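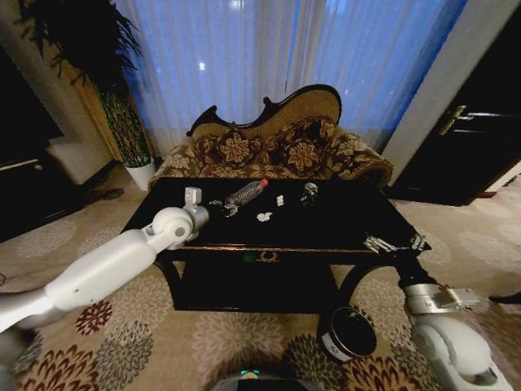 How a robot learns to tidy a table

Written by Shahnaz Hettiarachchi for readers aged nine and over. Checked by Anoma Pathirana.

A coffee table with a water bottle and some crumpled paper on it is an easy job for a person. You look, you see what is rubbish, you pick it up and put it in the bin. You do not stop to work out how far your fingers should open.

A robot has to get all of this from somewhere. It can be given a list of exact instructions, or it can be shown many examples and left to find the pattern in them. This page is about the second way.

What an example is

In this kind of work, an example is a recording of one job, from start to finish. The job might be "pick up the bottle and drop it in the bin". While the job is being done, the computer stores several things many times a second:

– what the cameras see
– the angle of every joint in both arms
– how far each gripper is open
– the words that name the job

All of these are stamped with the time, so that they can be lined up afterwards. If the picture says the gripper is beside the bottle, the joint angles stored at that same moment say how the arm was bent to get there. One complete recording is called an episode. Many episodes kept together are called a data set.

Who moves the arms

During recording, the robot does not yet know the job. A person moves the arms for it. This is called teleoperation, which means working something from a distance. The person is called the operator.

There are 2 common methods. In the first, the operator holds a pair of hand controllers, and the robot's grippers follow them. In the second, the operator moves a small copy of the robot's arms, and the real arms bend in the same way. On the Prulero project we use hand controllers. They are light, and an operator can work with them for longer before needing a rest.

Operating takes practice. A new operator tends to move in short jerks, and the recordings come out jerky too. At Prulero nobody's episodes are kept for the data set until they can do the same job smoothly several times in a row.

Why the objects keep changing places

Suppose the bottle was always put in the same spot. The robot could learn to send its arm to that spot and close the gripper, and it would never need to look at the bottle. Move the bottle by the width of your hand and the gripper would close on air.

So the table is set out afresh between episodes. A bottle may stand up in one and lie on its side in another. Its cap may point towards the window or away from it. Paper is useful because no two crumpled pieces have the same shape. Things that are not rubbish, such as an ornament, are put among the things that are, and must be left where they are.

The room matters as well. A shiny black table top reflects light, and a reflection can look like an object to a computer. Patterned carpets and patterned sofas give the cameras a great deal of detail to sort through. Homes are full of such things, so the recordings should be too. A robot that has only seen plain white tables may do badly in a real living room.

How many examples are needed

One simple job may need up to 1,000 episodes. The number depends on how hard the job is and how much the room changes. A stiff box is easier to learn than a sheet of paper, which bends when it is gripped.

More is not always better. A hundred episodes that are nearly the same teach very little after the first few.

The close view

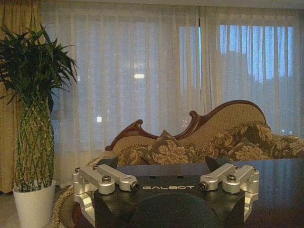 Checking the recordings

Every episode is played back before it is kept. At Prulero the checker uses a program called Prarko, which shows the camera pictures next to a graph of the joint angles. The checker looks for these faults:

– a camera stopped working part of the way through
– the times do not line up
– the name of the job does not match what was done
– a hand or sleeve covered the view

An episode with a fault is marked and left out. Episodes in which the robot drops something and picks it up again are usually kept, with a note. They show how to put a mistake right.

From examples to learning

The checked episodes go to a computer that runs a learning program. The program looks at a camera picture and guesses how the arms should move next. It compares its guess with what the operator did, and changes itself slightly to make the next guess closer. It does this a very large number of times.

After that comes the test. The objects are set out in a way that is not in any of the recordings, and the robot works with no operator. If it fails in one particular way, such as missing bottles near the back edge, the team records more episodes of exactly that.

Words to know

Data set: many recordings kept together.
Episode: one recording of one job.
Gripper: the part of a robot arm that holds things.
Operator: the person who moves the robot during recording.
Teleoperation: working a machine from a distance.

Page last checked 14 May 2026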